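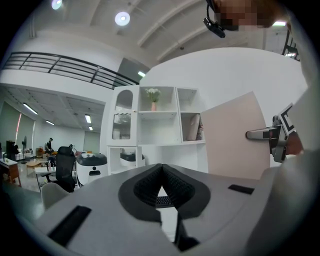
The route from Bullon to Postma was 200 kilometers on the reference sheet, and the rider had divided it into 15 segments before going to bed. Each segment had a distance, a grade, and a water source. The sheet lay on top of the white display cabinet, because it was the one surface in the apartment at reading height. Tire pressure had been checked at night and was checked again at 4 a.m. The front had lost a little. The rider added air, wrote down the new value, and carried the bicycle down the stairs.

Segments one through six followed the canal path. The surface was packed gravel, and the average speed was within the plan. At the Hunder lock the path ended at a fence that did not appear on any map the rider owned. A sign gave a detour of 7 kilometers by road. The rider stood with one foot on the ground and did the arithmetic. The detour cost most of the rest time set aside for lunch.

The road was narrow and had no shoulder. Trucks passed at intervals. After the second one the rider moved the rear light from the seat post to the bag, where it sat higher, and went on. 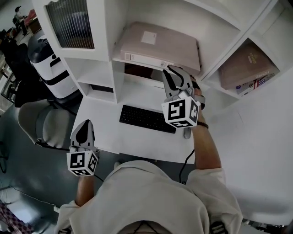 Lunch was taken standing up. Past Hunder the grade increased, and the rider shifted to the smallest ring and stayed there. The altimeter had been set to zero at the canal. At the Wudar pass it read 2,599, in feet. The sign at the top gave a different number. The rider looked at both, then corrected neither.

It was cold on the other side. The rider put on the second jacket and descended with the brakes applied in short pulls, left and right by turns, so the rims would not overheat. In segment twelve the chain began to skip under load. One link was stiff. The rider turned the bicycle over on the grass, worked the link sideways by hand until it moved, and wiped both hands on the map of segment eleven.

The lights of Postma came into view a little after nine in the evening. The station was closed. The rider leaned the bicycle on the timetable board, took out the reference sheet, and wrote the detour in between segments six and seven. Then there was the matter of the trip back, which had not been planned. The first train left at 5:40 and did not take bicycles.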